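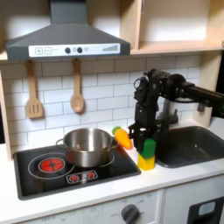
Cleaning and care of a play kitchen used by several groups

Category: Early Learning Equipment
Posted 6/19/19

Our centre operates a wooden play kitchen with a white countertop, a black stovetop and a tiled backsplash. It is shared by 29 children across two rooms. Staff have requested written guidance on two matters: the product to be used on the glossy stovetop, and whether the hanging spatula and spoon may be washed with the other utensils. The supplier, Grolata, has not replied to our enquiry of last August.

Answer 1 (accepted)

The stovetop should be wiped daily with a soft damp cloth and a small amount of mild dish soap. Scouring pads are not recommended, as fine scratches on a glossy black finish cannot be removed. Wooden utensils should be washed by hand, dried immediately and left on their hooks overnight. They should not be soaked or placed in a dishwasher.
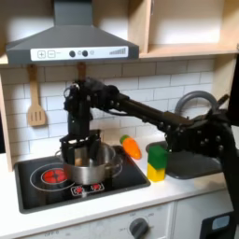
Metal pots may be washed at the same time and must be dried fully before they are returned to the stovetop, or water marks will form beneath them. Grout lines in the backsplash can be cleaned weekly with a soft toothbrush. Please refer to your own licensing requirements regarding disinfection.

Answer 2

We use Zodska wipes on everything. No complaints to date.

Answer 3

I concur with the first answer. Our service also applies food-grade mineral oil to the utensils every 30 days. Kindly test any product on the underside of a shelf beforehand.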